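1 October 2026 – edit room notebook, Maten documentary

Good day today! Got the whole first reel of Maten onto the timeline and watched it straight through with Manikandan, lights off, no stopping to fix things. It runs 90 minutes as it stands and I want it shorter, but for the first time it felt like a film.

The opening still belongs to the home movies. Manikandan wanted to start on the sit-down interview with the sister, and I see why (she is so funny, and she gets you into the family fast), but I tried it both ways and the Super 8 wins. You hear the projector, then his voice from the old radio tape comes up under it, and you lean in. Left his version in the bin as open_v4 in case we change our minds in November.

Interview selects: I have 15 talking heads and I am using too many of them. Three people tell the story of the canceled tour. The drummer tells it best, so the other two go, even though the manager's version has that lovely pause in it. Maybe the pause can live somewhere else. Try it over the hotel stills? 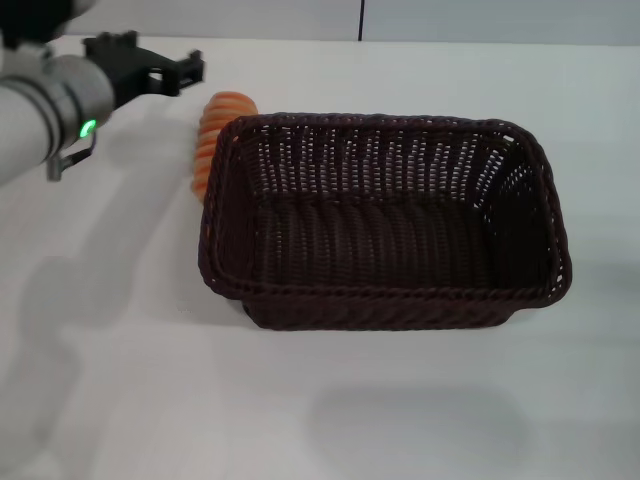 The hospital section is the part I worried about most and it plays. We never show more than the hallway and the letter. Elie Rawashdeh recorded the letter again last week, slower, and it is so much better – she lets the ends of the sentences drop and you get the man's dry humor without anyone pushing it. I cut out the music completely for that stretch. Manikandan thinks there should be one low note toward the end. I'll mock it up, but my bet is silence.

Sound notes for whoever opens this next:
The radio tape has a hum at 100 Hz. Filtered it lightly. Go any harder and his voice turns thin.
Concert audio in the Ludari club footage drifts. I resynced by hand at each song start, check the second one.
Room tone for the sister's kitchen is on the Fosov drive, in the folder marked misc (sorry).

Went through the photo scans after lunch. We have 300 of them and the ones from the Reddy box are wonderful, mostly backstage, people eating, people asleep on equipment cases. There's one of him laughing so hard he's out of focus. I want that for the end of the second act, held long, no zoom. I know everybody zooms on stills. I'd love to get through this whole film without doing it once.

Still to do: trim the school years, find a better way out of the award show, ask the sister about the name of the dog, export a copy for Elie so she can hear the letter in place. Title card font is still terrible.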